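Best way to fold kitchen cloths so the stack stays up?
Asked in Home & Laundry, Evville

I fold a basket of cloths every Friday and the pile leans over by evening. They are mixed sizes and some are stretchy. Is there a method that works for all of them?

Answer 1 (522 views)
Fold in half, then in half again. Biggest on the bottom.

Answer 2
Mixed sizes are the problem. Sort first, then fold everything to the width of the smallest one. Knits need to be pulled straight before the first fold or the edges wander. I keep finished ones in a far corner, out of the way of the basket.

A dark cloth, still to be folded:
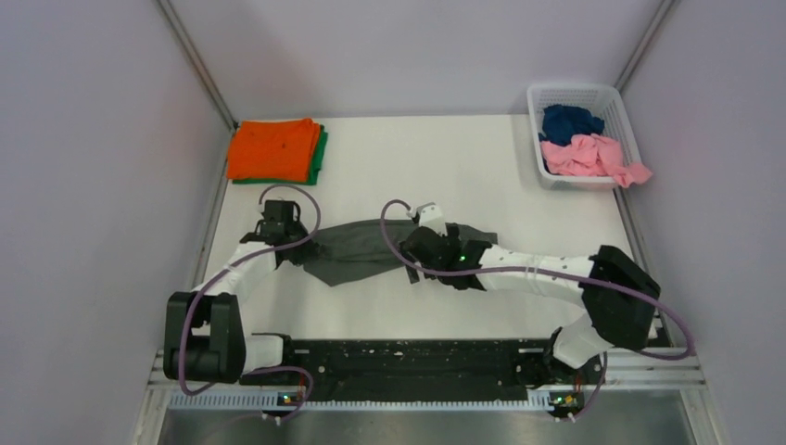
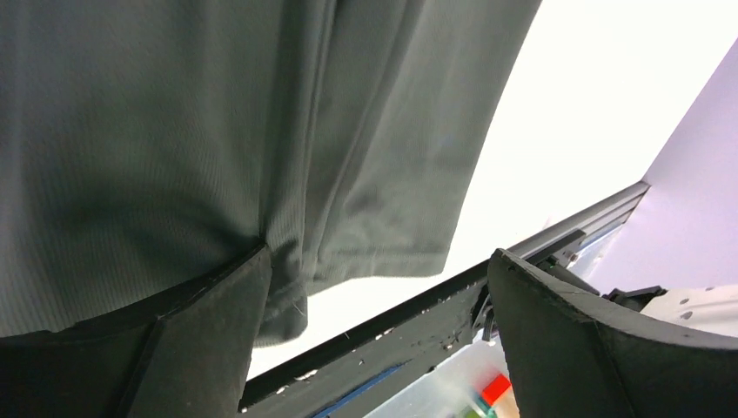
Once the corners match, smooth from the middle outward and make the second fold. Put the folded edge facing you. I stop at eight high, and anything over that starts a second stack.

Answer 3
I just roll mine and put them in a drawer. No stack.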